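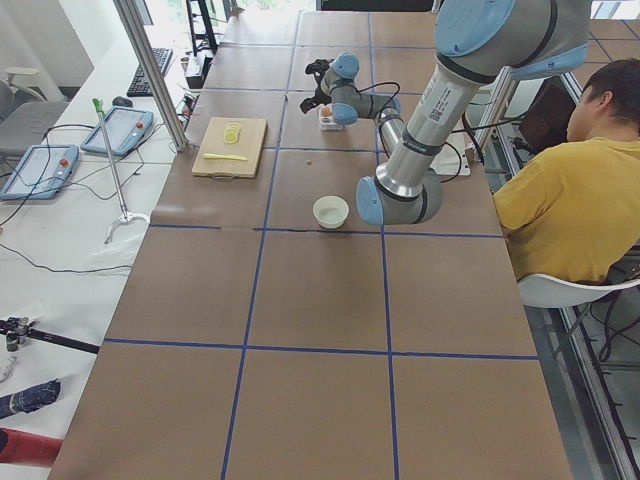 Hovenia (novel series)

Hovenia is a sequence of four fantasy romance novels by the Italian writer Ornella Sorrentino. The books are set in a chain of river kingdoms and follow the marriage, estrangement and reconciliation of Nitivik, a salt-trader's daughter, and the exiled prince Colombo. The series was first issued by the small press Flundel and runs to 1,287 pages in its collected edition.

Plot

The first novel, The Ferry Toll, opens with Nitivik agreeing to marry Colombo in exchange for the release of her father's barges. Neither party expects the arrangement to outlast the winter. When the upper river freezes early, the couple are confined to the fortress of Hovenia, from which the series takes its name, and discover that its steward has been selling grain to a rival court.

The second and third novels are told in alternating chapters. Nitivik governs the fortress in her husband's absence, while Colombo travels south under a false name to recover his mother's crown. Their letters, which are reproduced in the text, are intercepted and altered by the steward, and each comes to believe that the other has broken faith.
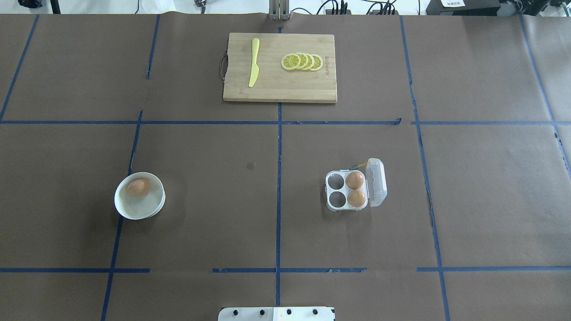 The final novel, Low Water, brings the pair together at a peace council, where they must negotiate on opposite sides. The forged letters are read aloud in the closing chapters, and the steward's fate is left open.

Composition

Sorrentino began the work as a single story of about 60 pages, written for a reading circle. Her editor, Vittoria Parisi, suggested that the marriage contract be moved from the end of the story to the beginning - a change that Sorrentino later described as the point at which the book became a series. The third volume was rewritten twice, and 19 chapters from an earlier draft were discarded. Two of these were later printed as an appendix to the collected edition.

Translation

The English translation is by Samuele Gatti, who kept the river dialect of the barge crews by using inland boating terms. A Slovak version by Ludmila Gajdoš followed, with a glossary of 44 entries.

Reception

Reviewers generally praised the letters and the portrayal of Nitivik as a ruler. The critic Rosaura Taipe considered the second novel the strongest, but found the southern chapters slow and the court politics hard to follow without the map - which was left out of the first printing.

See also

Epistolary novel
Marriage of convenience in fiction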